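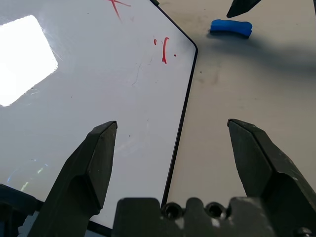
Why does a whiteboard reflect the ceiling light but a sheet of paper doesn't? Both reflect it. The glossy surface sends most of the light off in one direction, paper scatters it every which way.

Week 2 notes, Light and Surfaces (Landry section, Friday)

Law of reflection: angle in = angle out. Measure from the NORMAL, not from the surface. Half the class lost points on this last time.

Ray hits a flat mirror at 36 degrees to the normal, leaves at 36. Angle between the two rays is 72. If the problem gives the angle to the surface, subtract from 90 first.

Specular = smooth. Diffuse = rough. "Rough" means bumps big compared to the wavelength, so paper is very rough even tho it feels smooth.
Matte paint: diffuse. Still water: specular. Satin paint: some of each, draw both on the diagram.

Color from thin layers (soap film, oil on a puddle): light bounces off the top and the bottom of the layer, the two waves add or cancel. Differnt thickness, different color. Only the idea is on the quiz, no formulas.

Reading: Plullier ch. 2, skip the section on curved mirrors for now. Problems 1 to 8, show the normal as a dashed line on every sketch. No dashed line, no credit.

Bring a protractor and a ruler. Lab writeups go in the tray by the door before class starts.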